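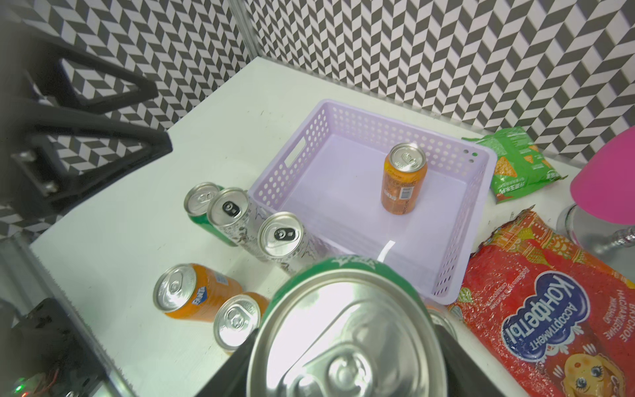
Back in the cell by half eight, coat still on. Wanted an hour with the new fingers before anyone needed the arm. Got two in the end, Kyung-hwa was stuck in the Granside meeting and didn't come down till gone half ten.

So. Gristo fingers vs the old Brzozowska pair. Cans again. I'm sick of cans but they're the thing that shows up a bad grip fastest, and we've got months of can runs with the old pair to hold it up against.

Set-up same as last week more or less. Purple basket over by the back panel, orange can stood up in it already, rest lying on the table lids towards the arm. Crisps and the sweets bag left out on the right as clutter. Lamp too. Kyung-hwa wants clutter in everything now, says a tidy table teaches us nothing. Fair enough but I do keep clipping things.

First go with the Gristos, green can. Came in too high, closed on the taper under the rim and it squirted out. Second go dropped the approach a touch and it held. Lifted, carried, into the basket. Felt a bit smug. Then the silver one next to the basket, hopeless. No room for the left finger to get down between can and basket wall without shoving the lot. Old pair would have had the same trouble mind, they're no thinner at the tip. Must measure that properly, I keep saying it.

Force setting. Left it at 30 where Senad had it. With the old pads 30 was fine on full cans, with these it's a firm squeeze, one of the oranges came out with a flat on its side you could feel with your thumb. Went down to something softer and it slipped on the turn. There's a sweet spot in there somewhere but I didn't find it before lunch. Note to self, log the number when you change it, not after. I've got three runs now where I honestly can't say what it was set to. Idiot.

Wrist camera. Bit of a mixed bag. Good: you see the lid and the ring pull dead clear when you've got one held, so you know which way up you have it. Bad: the held can takes up the bottom middle of the view, and by the time you're near the basket you are steering by memory. Kept wanting to lean round and look with my own eyes. Tilting the bracket up would help with the carry but then we lose the fingertips on the approach, and thats the bit that matters most. Senad reckons a second camera off the post would sort it. More cable, more calibrating, but he's probably right. Asked him to do the asking since he's better at getting money out of people.

The zigzag panels are a pain on the monitor. Eyes go funny after an hour. Also I suspect the depth is getting confused by them, edges of the basket jumping about near the back wall, though it could just be the holes in the basket. Try a plain sheet over the back one tomorrow? Would be a quick check. Tea towel would do it.

Lag. The Clunport controller is better than the old one, no question. I measured 90 ms hand to finger, which I wrote on the whiteboard and Senad rubbed off to draw his bracket. Still there though. You learn to wait for it. When Kyung-hwa had her turn she closed early every single time, then swore, then got four in a row with no bother. She's got much lighter hands than me. Annoying.

Her view after all that: Gristos for grip, old ones for getting into tight spots, and could we not just shave the backs of the Gristos down. Told her they cost enough that I'd rather not take a file to them the first week. She said that's what the spare pair is for. We don't have a spare pair. Now we have a request in for a spare pair.

Pads: the grippy stuff is already shiny on the inside of the left one, only on the left, so I'm coming in crooked or the zero is off. Closed them on a sheet of paper and there's a gap at the heel. So zero. Redo first thing, and bin this morning's force numbers, since they won't mean much.

Senad asked how long they're meant to last and the sheet says 4,000 closes. We'll get through that by the end of March at this rate.

Afternoon was mostly emails. Went back down at four for the keys and ended up doing another six lifts, all the front row ones, all fine. Typical. Shoulders ache from the hand controller, need to lower that chair.

For tomorrow: zero the fingers, tea towel, measure the tips, chair. Ring Granside back re brackets. Buy milk.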